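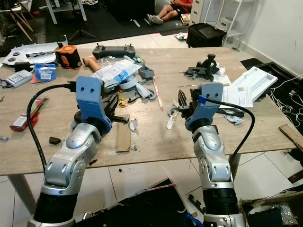 Pre-Session Inspection: Two-Arm Collection Station
Site: Matbridge workshop
Checked by: Fasil Seyoum
Date: 09/02/2019
Task set: Cevodside, mixed small parts, cluttered table

Marks used: OK, FIX (correct before recording), NOTE (may record, write it down), N/A.

Section A. Arms and grippers

A1. Arm bases tight, no movement when pushed by hand. OK
A2. Joint covers seated, no screws backing out. OK
A3. Gripper brackets free of cracks around the two holes. OK
Comment: Both brackets are the blue printed ones. Look at them again at the midday stop. The last pair cracked from the inside of the hole outward and it did not show until the finger was already leaning.
A4. Fingers close evenly and meet at the tips. NOTE
Comment: Left closes a little later than right. The operators have learned to wait for it. That wait ends up in the examples, so put it in the session notes under "timing."
A5. Cables have enough slack for full reach and do not catch on the table edge. FIX
Comment: Each cable loops out to the outside of its arm and hangs down past the table. Run both arms to full reach and back before the first episode. If a loop touches the edge at any point, re-tie it. Do not shorten the loop to make it look neat.
A6. Emergency stop tested with arms moving. OK
A7. Speed limit set to collection value in Varkuvlow, not to demo value. OK

Section B. Table and objects

B1. Table does not rock. OK
B2. Objects on table match the clutter sheet for this task set. NOTE
Comment: The sheet was written before the gray printed parts were added. Sheet needs a new version. Until then write "sheet plus gray parts" in the header of each batch.
B3. No loose screws or metal scraps inside the reach of the grippers, unless listed. FIX
Comment: Small screws lying on the right half, in front of the black mount. They are not on the sheet. Pick them up. A screw under a finger will mark the table and may jam the slide.
B4. Battery items inspected for damage and kept out of the grasp area. FIX
Comment: The charger at the left has cells in it. Take the cells out and store them in the metal cabinet. The charger can stay as clutter with nothing in it.
B5. Plastic bags on table are listed and are replaced when torn. OK
Comment: Keep the bag by the mannequin arm. Bags are hard for the model and we want more of them. Crumple it again between episodes so it is not the same shape each time.
B6. Nothing sticks out into arm travel from the side. FIX
Comment: Board end on the right side, at table height. Move it back or clamp it where the right arm can't reach it.

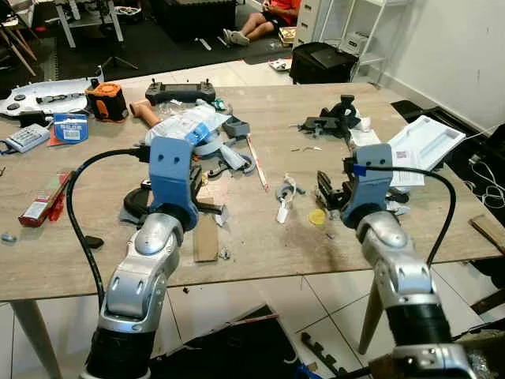

Photo: Matbridge workshop / F. Seyoum

Section C. Floor and people

C1. Floor under and in front of the table swept. FIX
Comment: Debris on the tiles and on the black mat. Shake the mat out, don't just sweep around it.
C2. Cables on floor taped or covered where people walk. FIX
Comment: White cables at the right are in a tangle. Separate power from data while you are at it.
C3. People in the room know that the arms are about to be powered. NOTE
Comment: Anyone working on the floor behind the table must be told out loud before power on and must answer. A wave does not count. If they are within arm reach they move first.
C4. Operator has a clear view of both grippers. OK
C5. Walkway to the door clear of cases and boxes. OK

Section D. Recording

D1. Head camera lens clean. OK
D2. Both grippers visible at rest position. OK
D3. Time stamps from camera and arms agree. OK
Comment: Checked with the Kaneko sync tool, three taps on the table. Repeat after any restart.
D4. Free disk space enough for the full session. OK
Comment: 800 GB free at the start.
D5. Episode length limit set. OK
Comment: 32 seconds. If the task is not done by then, end it and mark it incomplete. Do not delete it.
D6. Background people allowed in view. OK
Comment: Allowed for this task set with signed consent. Faces get blurred in processing.

Section E. During the session

E1. Stop every 15 episodes and move at least six objects. Turn them as well as sliding them.
E2. Change operator when hands get tired, even in the middle of a batch. Log the change.
E3. If an object falls off the table, end the episode, power hold on, then pick it up.
E4. Failed grasps are kept. Mark them "F" and go on.

Release: Not released until all FIX items in A, B and C are cleared and initialed. Items marked NOTE go to the batch header. Recheck A5 and B3 after lunch.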